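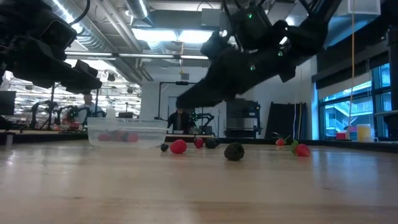 Strawberries in their box, with more fruit loose on the table.

Sultana Cup: Jomville go out at Gesell

Aug 5, 2026

Our run in the Sultana Cup is over. It lasted one round longer than last summer's, so if the trend holds we shall be a force in the game by the time the under-tens draw their pensions.

The tie at Gesell finished 3-2 to the home side, and for most of the afternoon it looked like being a good deal worse. Both opening singles went in straight sets. Gesell's top player has a serve you hear before you see, and our second string spent much of his match standing so far behind the baseline that he was very nearly on the bowling green. He would like it recorded that he held serve twice.

Then Yiran Yao went on court and changed the mood completely. She lost the first set, said something short to her towel, and proceeded to hit every backhand within an inch of the line until her opponent started asking to inspect the marks. The grass at Gesell doesn't take much of a mark, which made for some lively discussion. Yiran won the decider with a drop shot that she has since described as deliberate.

Ekene Mohammed took the fourth rubber on a strapped ankle and a banana, saving a match point when his return clipped the tape and thought about it for a while before falling over. He apologised. He didn't look sorry.

So it all came down to the doubles, with the light going and the sprinklers on the next court apparently on a timer. Yiran and Ekene had never played together in a match and for a set it showed - there were two balls down the middle that each of them left with great courtesy. They levelled, led by a break in the third, and were then undone by a pair who have been lobbing people at that club since 2000 and see no need to learn another shot. Gesell was founded in 1869, and there were moments when the lobs seemed to have been in the air that long.

Gesell now play Prullano in the semi-final. We wish them well, within reason.

Anyone who wants to be considered for the winter squad should put their name on the sheet by the changing rooms before November. Practice will include overheads. A lot of overheads.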